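The spreadsheet has a line in it called "Regret". Sudheer Nair put it there in March, between "Spare cables" and "Insurance", and nobody in finance has asked him to take it out. It holds two per cent of the equipment budget.

"It's the most accurate figure on the page," he says. "Everything else came from a salesman or from me."

Nair runs operations at Darnley, which develops food handling equipment from a unit on the edge of Clenham. Until last year the company rented its robot arms by the month. Then someone added up the rent. He will not say who, only that the meeting was short and that he went home afterwards and ate his dinner standing up.

What followed was the purchase of two arms to work as a pair, and a process that took 14 weeks from first quotation to first signature. He had allowed six. There were three suppliers on the list at the start, one of which turned out to be a reseller for another of them, at a higher price and with a nicer brochure.

"I do miss the brochure," he says.

His opposite number through all this was Sun-ja Yeon, the engineer who has to make the things do something. She wanted to spend the money on grippers. He wanted to spend it on a service contract. They both describe the argument as friendly, though not in the same room.

"Sudheer buys equipment the way people buy a boiler," Yeon says. "He wants to know who comes out when it stops. I want to know what it can pick up. You can have a very well supported machine that can't hold a leek."

The arms were never the problem, she says. Most of the candidates could reach far enough and lift enough for bench work. The trouble was in everything that came with them, or more often didn't. One quotation left out the cables. Another left out the mounting rail and then offered it as an optional extra, which Nair compares to being sold a table with optional legs.

He now keeps a second column beside every price, headed "To make it work". For the Heitmann quotation, the second column came out larger than the first. They bought elsewhere.

Does he have any advice for a company buying its first pair? He thinks about it for some time, and asks whether this will be read by suppliers.

"Ask what breaks," he says eventually. "Ask them what they sell most of as spares. If they tell you nothing breaks, put your coat on. And buy the spare fingers with the order, while you still have something they want."

Yeon's advice is to write down the tasks before looking at a single machine. Her own list ran to both sides of a sheet and mixed large, awkward produce with small, fiddly containers, on the grounds that a kitchen does not sort itself by size for anyone's convenience. She also budgets for shopping. It goes through as consumables, and vegetables are the only item on the sheet whose supplier has never asked for a purchase order number.

"Finance queried the cabbage," she says. "I said it was test equipment. They asked how long we'd be depreciating it over."

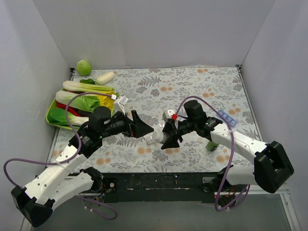
The two arms at work on Yeon's bench, with the week's consumables.

The tablecloth did not go through the books at all. Patterned cloth is harder on a vision system than a plain worktop, Yeon explains, and she wanted the machines to meet some early on. Nair has asked her not to put in a claim for it, as he has no category.

Next is the question of a second pair. Yeon would like them before the company moves some of its testing to Gradelholm. Nair would like to see a full year of running costs first, and has told her so by email, twice. For the moment he is prepared to discuss grippers.

"She was right about the grippers," he says. "You can print that. The service contract was also worth every penny, and I'd like that printed next to it."

Yeon, shown this, asks how many times he has rung them. Nair says he would have to check the spreadsheet.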